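Section 2: Planning what to buy before you set up

Before you unpack your Wilent arm, please sit down with a cup of coffee and go through this list, as a little planning now will spare you a second order later on.

1. Measure your table and leave a good margin of bare top around the work area.
2. Price the arm, the hand and the wrist coupling on separate lines. Hands wear sooner than arms, and you'll be glad you did!
3. Set aside almost 11 percent of the total for cables and fittings.

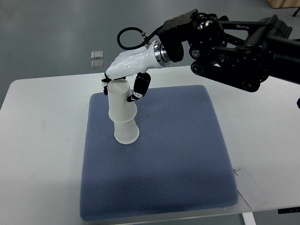 By Ghiță, Hilero Setup Guides | Updated 27th May

4. Budget for practice goods too. Paper cups are cheap and light, and a stack of two gripped over a soft cushion makes a fine first exercise (we order ours in sleeves of 44).
5. Add a padded cushion to the order, large enough to cover most of the middle of the table.

Note: Quotes from Stidudton hold through August, so there's no need to rush.

Caution: Leave slack in any cable that runs down to the hand, and check its length before you pay for spares.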